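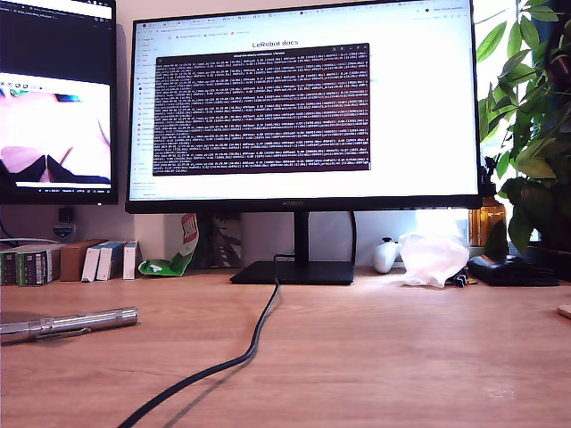

Dodstead's little electric hatchback finally has a price

I've been waiting on the Dodstead Tika since spring, and we've got a date at last – it goes on sale in September! Three trims, five doors, and a trunk that fits my hockey bag if I fold one seat.

The big change is weight. It's down to 1456 kg, and Zuzana Urban from the chassis team told me most of that came out of the seats and the rear axle. You get 22 kW charging on every trim too (yes, even the cheap one).

Deposits are $1000, and I'm driving one next month, so send me your questions.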